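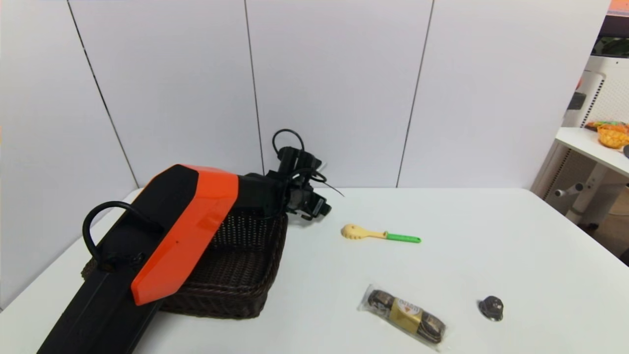
Arm over the basket, snack pack and green-handled utensil still on the table

Second arm or better gripper? Budget question
Posted in: Buying and Planning

tablesorter
We have one arm on small item sorting and I have to turn in the equipment request by Wednesday. There is 2000 left for this budget year and it doesn't carry over. The work is mixed stuff from a tabletop into a basket. Wrapped snacks, coffee capsules, toy kitchen tools, that kind of thing.

Two options so far. One is a used Dosen arm from a reseller, same size class as ours, asking price 2000 even, no gripper included. The other is to keep the one arm and spend on fingers, spares and a proper wrist camera. Grovalow quoted me 300 per finger set with soft pads.

My boss wants the second arm because it looks like more output. I'm leaning the other way but want to hear from people who have bought either.

mkettle
If the arm is 2000 and you have 2000, you can't afford the arm. You still need a gripper, a mount, a power supply if the reseller lost it, cables and shipping. I'd drop that option unless they'll come down a lot.

hallway_7
Disagree a bit. Money that doesn't carry over should go on the big item. Finger sets you can sneak through as supplies in January. Nobody at our place ever signed off on an arm as supplies.

mkettle
And then it sits in a box until January with no gripper on it. We had one sit for most of a year.

tablesorter
Supplies might work here too, I'd have to ask. I do have a spare gripper body but it's missing one finger. Wrist view of the setup so you can see what the fingers are dealing with:

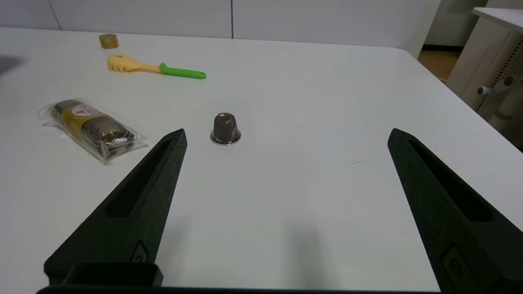
Coffee capsule standing up, fingers open

tablesorter
Fingers are hard black plastic. Capsules tip over if one finger touches first. The crinkly wrappers are the other problem, both for the grip and for the camera, because they throw a lot of glare.

Sakda Intarasuk
I run purchasing for a small lab and have been through this twice. Before you pick, log one day of drops and misses and write down what item it was. When we did it we had 54 misses in a day, and more than half were on wrapped items. A second arm would have given us the same misses on two tables. We bought pads from Mumari first and the second arm the year after.

If you go with pads, ask how they are attached. The glued ones came off on us. The ones that screw into the finger were fine, but check your hole spacing before ordering.

hallway_7
Was that on the same kind of items though? Pads made our pickup of thin plastic worse. Too grippy, the wrapper hung on after the fingers opened.

Sakda Intarasuk
Bars and boxes mostly, no capsules. Fair point about release. We used the firmer pad. I would order one set and test before ordering spares.

pennywhistle
Has anyone priced lighting? A diffuser over the table costs a lot less than a camera and it might take care of the glare. Also look at that basket. With the arm over it you can hardly see into it from the head camera. I'd want a shallower one, or move it out to the side. Costs nothing to try.

mkettle
+1 on lighting before a camera.

tablesorter
Hadn't thought about the basket. I can move it this afternoon.

Asked the reseller about the Dosen. They won't move on price and shipping is extra, so that one is out for now. Somboon has a loaner program and I've emailed them to see if we could get a second arm for a month in spring, in case my boss still wants to compare.

Request as it stands: one Grovalow set to test, a diffuser, replacement finger for the spare gripper, cables. Camera goes at the bottom as optional.

hallway_7
I'd still put the arm on the request as a line for next year. If it isn't on paper they'll assume you never needed it.

tablesorter
OK, adding it. Will post the miss count when I have a full day logged.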